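Right, kit budget. Quick one as the quotes run out at the end of January and I've still got Radulović's to chase.

Where we are. We have 2798 left on the equipment line after the Heson invoice. Sounds healthy, isn't, once you take off spares. The arms are fine for now, it's the consumables that are eating us. Finger pads mostly, then cables, then cables again.

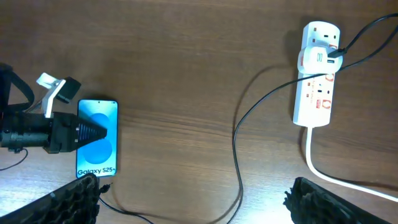 Pads come in at 56 a set from Cikura, delivery extra unless we order four sets at once. So order four. Rasow do them cheaper but the lead time is 9 weeks and last time half the box was the wrong size, I'm not doing that again. If anyone has a contact there who picks up the phone, please shout.

Wrist cameras next — Chiyo Hirose wants two spares on the shelf and I agree with her. Losing a whole week's bench time to one dead camera is daft. Radulović have quoted, verbally, which is no use to me untill it's in writing.

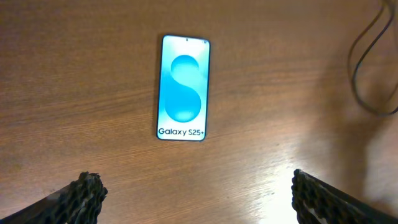
Other things on the list, in no partcular order. Cable clips and proper sleeving (cheap, just do it). A spare servo for each joint size. Second bench — not this year, sorry, there's no floor space and no money. Service contract from Heson, still undecided, Chiyo thinks we can do the yearly check ourselves and pocket the difference. I'd want that costed first, staff hours included.
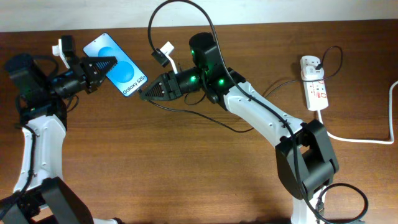 Both arms on one phone, a Galaxy S25+, at the bench.

Requests to me by 4 please, with a part number and a price. No part number, it goes to the bottom of the pile. Next round is after the summer.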